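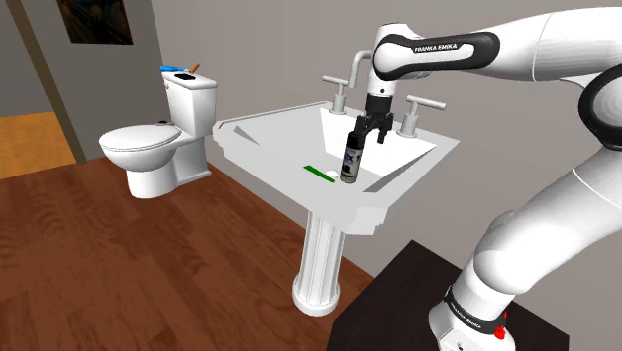 26 December 2025. Second day on the Inus trial license, bathroom pack. Quiet building, so I got the workstation to myself and ran the stock scenes before touching any of our own. The pack loads as a full room with fixtures and loose items, and the arm comes in already mounted on its table. I picked the sink task to start with. The Franka has the canister by the top, upright over the basin near the drain, and the basin itself is all flat facets and slopes. That shape is what I wanted to look at, as our old Padilla scenes used a plain box for every sink and anything dropped in one landed the same way each time.

Settings for the record: physics step at 1000 Hz, rendering at 50. Left the friction values at the vendor defaults. Solver is the default too. I will change one at a time next week and not before.

Lift and hold is fine. Release is where I have questions. With the canister let go close to the basin floor it settles, but on the slopes it creeps for a long while and I can't tell if that is the collision mesh or the friction. Turned on the collision overlay and the mesh does follow the facets, so I lean toward friction. Hildegard Engelhardt had the same creep with the kitchen pack in June and fixed it by raising the contact damping. Need to find her notes, they should be on the Irutwood share.

Small stuff on the toilet tank lid is loose and has its own mass. Bumped the lid on purpose with the gripper and the things on it moved. Good. The faucet levers are listed as articulated in the pack sheet but I haven't tried them yet.

Complaints so far: scene reset takes too long when the doorway room is loaded, and there is no switch to leave that room out - you have to edit the scene file by hand. The object names are a mess. Two items came up with the same name in the tree and my script grabbed the wrong one.

Price is 900 per seat for the year, and we would need 2 seats. Marion Dunbar wants a yes or no for Brenbridge before the trial runs out. I'm at a maybe. If the creep goes away with damping it's a yes from me.

To do: levers, damping sweep, write to Inus support about the duplicate names.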